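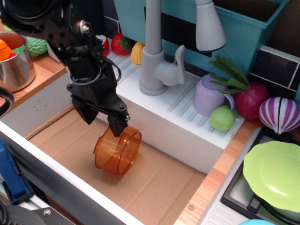 Entretenir l'évier et les gobelets en plastique

Un évier sent mauvais bien avant d'être bouché. Dans la plupart des cas, le dépôt se trouve dans le siphon ou sous la bonde, là où l'éponge ne passe pas.

Odeurs
Versez 4 cuillères à soupe de bicarbonate dans l'évacuation, puis un verre de vinaigre blanc tiède. Laissez agir 19 minutes, rincez à l'eau très chaude. Ne mélangez jamais le vinaigre avec de l'eau de Javel – le gaz dégagé est toxique.

Siphon
Placez une bassine dessous avant de dévisser. Videz le godet, frottez-le avec une vieille brosse à dents et contrôlez le joint. Un joint aplati ou fendu se remplace, on ne le retourne pas. Revissez à la main, sans pince.

Calcaire sur le robinet
Entourez le bec d'un chiffon imbibé de vinaigre et attendez 2 heures. Rincez bien. Sur une finition mate ou dorée, prenez plutôt du savon noir, le vinaigre peut laisser des auréoles. Si le jet part de travers, démontez le mousseur et faites-le tremper à part.

Gobelets ternis
Le plastique translucide se raye vite. Lavez-le avec une éponge douce, sans poudre à récurer. Pour une trace de thé ou de sirop, une pâte de bicarbonate étalée au doigt suffit. Le voile blanc du lave-vaisselle part au vinaigre quand c'est du calcaire. S'il reste après rinçage, la surface est usée.

Égouttoir
L'eau stagne entre les rainures et laisse un film gras. Passez-y une brosse étroite une fois par semaine, puis essuyez. Chaiwat Wannasri, un lecteur, nous signale qu'il glisse une petite cale sous l'arrière du sien pour que l'eau coule mieux vers la cuve. Cela marche aussi avec un égouttoir amovible en métal.

Fiche mise à jour le mardi 27 octobre 2026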